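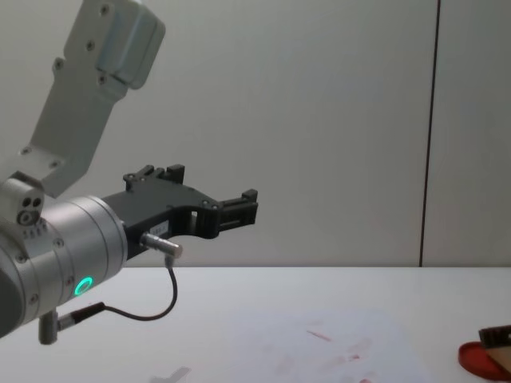
The arm at the inking bench, green light on, gripper empty.

There is a smell you get in a print works that no refurbishment has ever shifted, and at Clurkwood it meets you halfway up the stairs. Ink, white spirit, somebody's soup. The firm makes greetings cards with hand-stamped borders, sells them to people who like that sort of thing, and since May has stamped a good many of them by machine.

The machine is called Liner. It was set up by a two-person outfit named Tirno, whose invoice is still pinned above the kettle, possibly as a warning. Liner picks up a stamp, inks it, presses it to a card and puts it back. It does this 162 times an hour when all is well. A person can beat that for the first half hour, and several have stayed late to prove it.

Anqi Bai held the stamping record before Liner came: 1,733 cards in a single shift, in the run-up to Christmas, with a bandaged thumb. She is now in charge of the thing that replaced her wrist. Her job title went through three drafts and came out as "cell lead", which her mother believes has to do with prisons.

"I used to go home with a sore arm," she says. "Now I go home with a sore opinion."

Most of her day goes on what the robot can't be trusted with. It has no view on whether a red is too pink. It will press a clogged stamp on to good card all afternoon with the calm of a Buddhist, so she pulls test sheets, squints at them and goes at the stamps with a brush. She has learned to move the arm by hand into the position she wants and save it there, a process she compares to dressing a toddler who is stronger than you.

The pay is a little better. The company is worse. Hand stamping was done at one long table, six people to a side, and the talk was the best thing about it. Three of the twelve have left and weren't replaced. The others went to packing or finishing, and when Liner is running Anqi works alone within earshot of a radio she didn't choose. Management calls this "focus time".

She doesn't want the old table back, she says, or not all of it. Her thumb has healed. She has 20 minutes in the morning, before the first batch, when she can try out designs of her own, and 2 of them have gone into the spring range. Neither carries her name. Both were stamped by Liner.

The firm's other site, Xu, is due to get an arm of its own, and Anqi has been asked to train the staff there. She has told them to bring a cushion, old clothes and something to read. They have written back to ask whether it will take their jobs, and she has been working on the reply for a week. The draft so far says "Dear all".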